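Drimik Empaque - ficha de datos y LÉEME

Versión de la ficha: 15 de agosto de 2026
Mantiene: Sadao Miyazaki
Estado: en evaluación, con más paciencia que presupuesto

Qué es

Drimik Empaque es el paquete de datos que acompaña al kit bimanual de Drimik: dos brazos, dos pinzas con yemas verdes y un manual que da por hecho que uno ya leyó el otro manual. Lo probamos en julio para Lolwood, que quiere saber si el kit sirve para pasar productos pequeños a contenedores de plástico sin contratar a un domador.

Contenido

167 episodios teleoperados, grabados a 30 cuadros por segundo. Cada episodio trae vídeo de muñeca, vídeo de una cámara fija, posiciones articulares y apertura de las pinzas. Las instrucciones en lenguaje natural vienen en un archivo aparte, escritas por alguien que sentía verdadera devoción por el verbo «depositar».

Objetos

Paquetes blancos envueltos en film, cajas de cartón, contenedores transparentes y aparatos sin envolver. Entre estos últimos hay uno blanco, de esquinas redondeadas, con el texto SNOOZE LIGHT impreso en vertical. El plástico transparente está por todas partes, cosa que Drimik presenta como «variedad de materiales» y que nuestro estimador de profundidad se tomó como una ofensa personal.

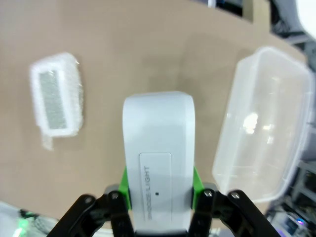
La apertura de pinza se guarda normalizada entre cero y uno. Uno es abierta. En el manual impreso pone lo contrario, y en la guía rápida no pone nada, así que gana la guía rápida. La fuerza de cierre no se registra: el campo existe, tiene nombre y unidades, y siempre vale cero. Preguntamos a soporte y nos contestaron que estaba «reservado».

Estructura

episodios/ una carpeta por toma
calibracion/ los extrínsecos de las cámaras
tareas.csv instrucción y resultado
notas.txt leer antes de quejarse

El resultado lo anota el operador al terminar: logrado, parcial o descartado. «Parcial» cubre desde un paquete un poco torcido hasta cosas que preferimos no reproducir en una reunión con Lolwood.

Entorno

Una sala de trabajo corriente, con gente, percheros y maniquíes al fondo. Los rostros se entregan difuminados. Quien entrene un detector de personas con esto hará bien en revisar antes qué opina de los maniquíes.
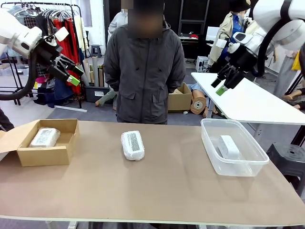 El cargador de Gaillard lee las carpetas sin tocar nada, siempre que no haya tildes en la ruta. El de Clondley exige convertirlas primero; el conversor va incluido y funciona, aunque imprime 4 avisos de obsolescencia por archivo y no hay manera de callarlo.

Problemas conocidos

- El reloj de la cámara fija se adelanta respecto al de muñeca en las tomas largas. notas.txt explica la corrección.
- Hay instrucciones que confunden izquierda del robot con izquierda del operador. Están marcadas, o eso creemos.
- La calibración se rehizo a mitad de julio. Usen el archivo con sufijo _b; el otro se conserva por motivos sentimentales.

Usos desaconsejados

Medir tiempos de ciclo. Los operadores estaban aprendiendo y se nota. Tampoco sirve para comparar pinzas, ya que todas las tomas usan las del kit.

Licencia y contacto

Uso interno y evaluación. Para redistribuir, escriban a Sadao Miyazaki e indiquen la versión de la ficha en el asunto. Los mensajes sin versión también los lee, pero de peor humor.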